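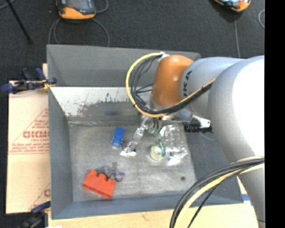 Natalia Ocampo was told her rabbit would stay the size of a guinea pig and live happily in a hutch on the balcony. By September he weighed more than four kilos, and no rescue in her area had room for him.

March 24, 2021 – Grendari Rabbit Rescue is asking people to leave rabbits off the Easter shopping list this year. The shelter took in 71 rabbits last year, and 15 of them came in during the weeks after the long weekend. Most had been sold as dwarfs. Only 3 were desexed.

"Dwarf" isn't a promise of adult size. A young rabbit of almost any breed is small at eight weeks, and buyers often never see the parents. Rabbits can live for ten years or more, need daily exercise outside a cage and should see a vet who knows the species. Many don't like being picked up, especially by small children.

Females can breed from 4 months of age, and siblings sold as "two sisters" are often a male and a female. Grendari's last large intake began with one such pair.

The rescue has bonded pairs ready for homes now, including Hisska and Xaba, two grey does who must stay together. All are desexed and vaccinated. Adopters are asked to fill in a housing form and have a phone chat first. There will be no adoptions over the Easter weekend itself – enquiries received then will be answered the following week.

Families who want to give something at Easter can sponsor a shelter rabbit's hay and greens through the Naditus fund. Donations of clean towels and unopened hay are also welcome at the front gate.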